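Sitting Well: What We Learned About Chairs, Breaks and Sore Backs in Shared Study Rooms

Project report by Corina Hubmann and Fabian Hämmerli
Supervisor: Johanna Lehner

Where the idea came from

It started with Fabian's neck. During the exam weeks last year he spent most of his days in the reading room on the second floor of the Mayrhofer building, and by the end of it he could turn his head to the left but not very happily to the right. When he mentioned this at lunch it seemed that every person at the table had a story of their own (wrists, lower backs, one very dramatic account of a foot that stayed asleep for an entire lecture), and we began to wonder how many students just put up with this sort of thing and what, if anything, they do about it.

So when the list of topics for the project course came around and none of them quite grabbed us, we asked Ms. Lehner if we could look at how students sit when they study. She said yes, on the condition that we talk to real people and not only read articles, and we are very grateful for that condition now, even though we groaned at the time.

What we did

We wrote a short questionnaire and handed it out on paper in the reading room, the cafeteria and the two computer rooms. Paper was Janaka Bhattacharjee's suggestion. He ran a survey the year before us and had warned us that links get ignored, and he was right, we think, because we got 163 completed sheets back, far more than we had dared hope for. A few had coffee on them but all could be read.

The questions were simple ones. How long do you usually sit before you get up? Does anything hurt, and where? Do you adjust your chair when you sit down in a shared room? Have you ever been shown how? We also left a big empty box at the end for comments, and that box turned out to be our favorite part of the whole project.

After that we invited people to try a small experiment for the month of June. We asked them to get up and walk for a minute or two whenever they had finished a section of reading, and to keep a little diary. Of those who signed up, 41 kept the diary to the end.

What people told us

The most common complaint was the lower back, followed by the neck and shoulders. This did not surprise us. What did surprise us was how few students ever touch the levers under the seat. Many wrote that the chair "belongs to the room" and that they did not like to change it, as if the next person might be offended! Others had tried once, dropped suddenly by a hand's width, and never tried again.

Only 10 people said that somebody had ever shown them how to set up a chair. Most of these had learned it at a summer job in an office. One had learned it from her grandmother, who worked at a switchboard and had very firm opinions on footrests.

The comments were full of homemade solutions. People sit on folded sweaters, put their feet on their backpacks, or raise their laptops on dictionaries. One student wrote almost a full page in praise of an old kitchen stool from her parents' house in Dramthorpe, and we have to admit that she nearly convinced us.

Chairs around campus

For two afternoons we walked through every building we were allowed into and looked at what there was to sit on. Reading rooms mostly have fixed wooden chairs, which look handsome and are pleasant for the first half hour. Offices and workrooms tend to have swivel chairs, often older ones, and people make them their own with cushions, jackets and covers.

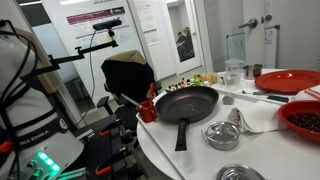 Figure 1. Black office chair with a beige-tan cover over the top of the backrest.

Benedikt Zürcher, who looks after furniture orders for the college, kindly gave us an hour of his time and explained how chairs are chosen. Price matters, of course, and so does whether spare parts can still be bought in ten years. He told us that comfort is hard to judge from a catalog, and he would welcome a group of students to test sample chairs before the next order – we have passed this on to the student council.

What the diaries showed

The diaries were a mixed bag, and we want to be fair about that. Just over half of the writers felt less stiff at the end of the month. Some noticed no change, and several found the breaks annoying when they were deep in a problem. Since everybody knew what we hoped to find, and there was no second group to compare with, we can't claim very much from this.

What we would suggest

A small card on each table showing which lever does what would cost very little. We drew one and taped it up in the reading room, and when we last looked it was still there. We would also like to see a five-minute demonstration during orientation week.

If we did the project again, we would ask about desks as well. A good number of the comments were really about tables that are too high, and we had no question that covered it.

Thanks to everyone who filled in a sheet, and to Janaka for lending us his stapler, which we still need to return.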